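Shared robot cells: frequently asked questions

Last updated January 27, 2025

These answers cover the two-arm cells at Nurkedis and the simulation models that go with them. They sit alongside the site safety rules and do not replace them. If the two disagree, follow the site rules and let Nele Kramer know.

Who can run a program on a cell?

Anyone who has done the cell induction and has their name on the access list. Visitors and new starters may watch from outside the yellow line. Induction lasts until the following November, when everyone repeats it.

Do I have to simulate first?

Yes, for any program that moves both arms. Programs for one arm need it too if the other arm is powered. Jogging by hand at reduced speed is exempt.

How many clean runs do I need?

15 in a row, with no collision warnings and no joint limit stops. If you change a waypoint, the payload or the gripper settings, the count goes back to zero. Renaming things or adding comments doesn't matter.

What counts as a collision warning?

Anything the checker logs between arm and arm, arm and table, or arm and fixture. Contact between the fingers and the part you mean to grip is allowed, but you must list it in the job file. Please don't switch off pairs to get a quiet log. Brullow did this on their first job and we had to send it back.

Where should the idle arm be?

Clear of the fixture, gripper empty, in a pose you have saved by name. "Wherever it stopped" is not a pose. The working arm should approach the part from above with its fingers open unless the job sheet says otherwise.

My job is the valve task. Is there anything extra?

Use the standard fixture and don't move the plate to suit your program. The handwheel must be free to turn before you start. Set a torque limit on the wrist and write it on the job sheet. If the limit trips, stop and check the grip before trying again. 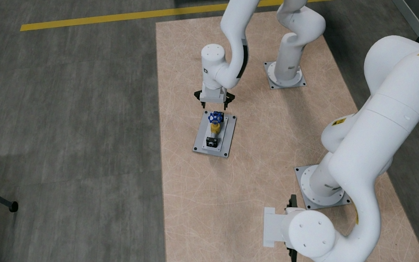
Keep the approach and the turn as separate steps in the program, so that either can be run alone when something needs checking. Five is the most turns allowed in one cycle. After that the arm has to let go, back off and unwind.

How long are logs kept?

We keep the last 3,000 runs for each cell. Willems passed 3,284 before we had a limit, and the disk filled up. Save anything you need for a report in your own folder.

Can I use a job file from Corneck?

Yes, but treat it as new. Their table heights are different.

Who signs off?

Annelies Leemans, or Nele Kramer when she is away. You can't sign off your own job.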